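Hand-held gripper demos, interim report
Group: Tegan Pomare, Rhys Kingi, Declan Faulkner. Supervisor: Beverley Lockyer

What we wanted to know: does it matter if the person doing demos uses both hands the whole time, or one hand works and the other just holds things still? Second way is easier to teach. First way looks more natural but we thought the data would be messier.

Method. 2 operators, 11 tasks each, same order. Marker cubes on both grippers, head camera running throughout. Tasks were everyday stuff, cables, posts, cups, a few awkward shaped parts. No scripts, just a one line goal read out by Rhys before each go. Declan did all the labelling so at least its consistent.

Results so far. Both-hands demos were shorter, but tracking dropped out more, mainly when one cube got in front of the other. Holding-still demos tracked fine and took ages. After filtering we lost 3 of the both-hands tasks completely. Cables were worst, people kept re-gripping and the labels for "grasp start" turned into guesswork.

Problems. Clocks on the two grippers drifted, only spotted on Monday, fixed in the Hudus script (thanks Wiremu). Operators got tired after about 2 hours and got sloppy, should of planned more breaks.

Still to do: rerun the lost tasks, train the small policy on each set seperately, compare. Beverley wants a mixed set as well. 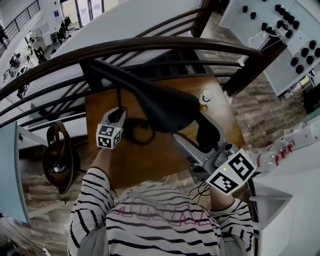

For the mixed set we'd take half the demos from each style and keep the total the same, otherwise the comparison isn't fair. Tegan is sorting the split, draft plots by end of November.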